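Neighbour's ivy coming over my wall, can I send it back?

Raili Riihimäki
The ivy from next door has crossed the wall and is now eyeing my gutters. He says it's "heritage". Can I cut it, and do I have to return the bits?

Elvira Apaza
Cut up to the boundary, yes. Offer him the cuttings, politely. Don't lob them over — my brother did, and got a solicitor's letter from Emusgate by 10 the next morning.

Wumpini Tsikata
just use goats

Comfort Bawa
Elvira's right, but check for nests before you start. I wait until August, then do it in gloves with a cup of tea going cold on the wall. Mine took two summers and most of my goodwill.

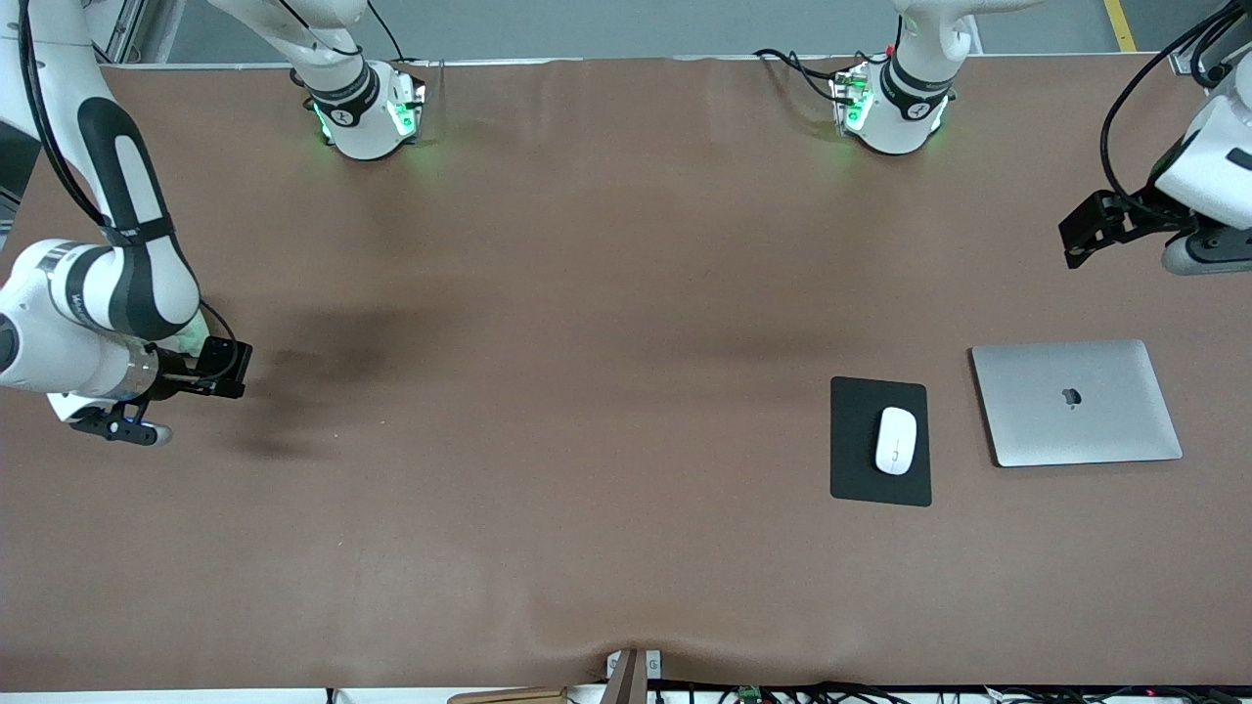
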